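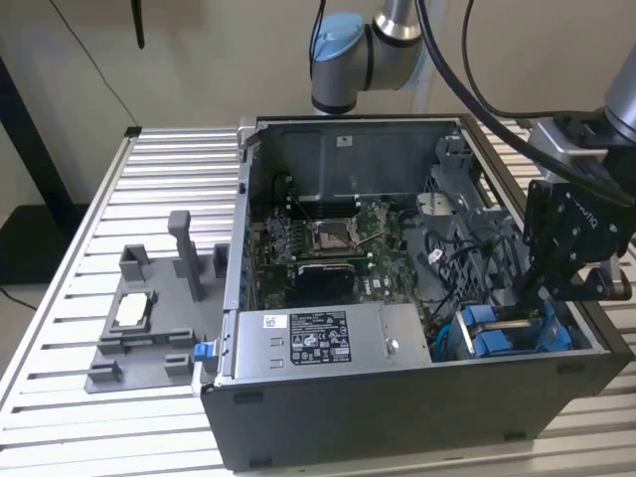

Desktop tower with the side panel off and the CPU socket open. Slatted aluminum worktable.

Ulden Bench Gallery: Inside the Refurbished Desktop
Posted 10th October

I have bought a lot of used office computers and I have read a lot of listings for them. The listings all say the same thing. "Fully tested." "Professionally refurbished." "Like new inside and out." I'd like to know who has looked at the inside, because most buyers never do, and most sellers are counting on that.

This page is the opening one in the Ulden set on office desktops. The case at the top is the sort that gets leased, returned, wiped, stacked on a pallet and sold to somebody's nephew as a starter gaming PC. It may be a perfectly good computer. A lot of them are. My quarrel is with the adjectives.

On the open socket

The retention frame is up and the lever is out to the side. If you are buying a machine that somebody has "upgraded," this is the area to ask about. Sellers love to tell you which chip went in. Ask them for a clear photo of the socket before it did, and see how fast the conversation cools off. In July I wrote to 13 sellers with that one question. I got two photos back, and one was a stock picture with the watermark still on it.

Bent contacts are hard to see even in person, and I don't believe anyone who says they can rule them out from a phone snapshot. I can't do it from the picture on this page either, and I won't pretend to.

On the blue plastic

Blue latches on the drive carriers, a blue release tab down by the power supply. The color is supposed to tell you where to put your fingers. Fine. "Tool-free" is one of the more honest claims in this business, although it does have a way of ending at the first part you really need to get out. There's a round metal screw on the power supply, too. Keep the screwdriver handy.

On the power supply label

Everybody photographs the label, with all its certification symbols, as though it settled something. A label tells you what the unit was rated for when it was made. It says nothing on how many summers it spent under a desk with the vent against a wall. When a listing leads with the label, I assume there wasn't much else to lead with.

The Gudon guide to used desktops (passed around a good deal on the boards I read) says a silver box with a readable label is "a sign of a cared-for machine." I have no idea how they arrived at that. Mine was readable right up to the evening it quit.

On the name on the board

Small DELL marking on the part with the black heatsink, just below the socket. People treat a marking like this as a promise that everything else in the case came from the same place. It covers the part it's printed on. Drives get swapped and memory gets pulled and resold. Check each piece, or have it checked by someone who isn't selling it to you.

On cables

Black ones looping over from the drive cage, one thin blue one along the bottom. I'm told by the tidy-build crowd that this sort of routing chokes the air flow. Perkar will sell you a sleeve kit for $98 that is meant to fix it. I have yet to see a before-and-after temperature reading that wasn't supplied by the people with the kit. If you have one, send it, with the room temperature written down and the same fan speed both times.

On grades

Salian grading gives a desktop a letter after what the brochure calls an 11-point inspection. I got hold of the list. More than half of it is the outside of the case: scratches, feet, stickers, the front badge. A machine could come through with top marks and a fan full of carpet. The brochure also mentions 527 desktops graded in a single week, so I did the arithmetic on how long each one could have had its panel off, and then I stopped thinking of the letter as information.

What I'd ask for

A photo with the panel off, taken of the machine you'll receive. The drive's own health readout, whole, with nothing cropped. The date of the last time the fans were cleaned, and don't be surprised if there isn't one. If the seller says opening the case would void something, ask what, and ask to see it in writing.

Corrections are welcome at the usual address. Telling me that yours has run fine for years isn't a correction, but I'm glad to hear it.

Next in this set: laptops with "minor wear"
Back to all galleries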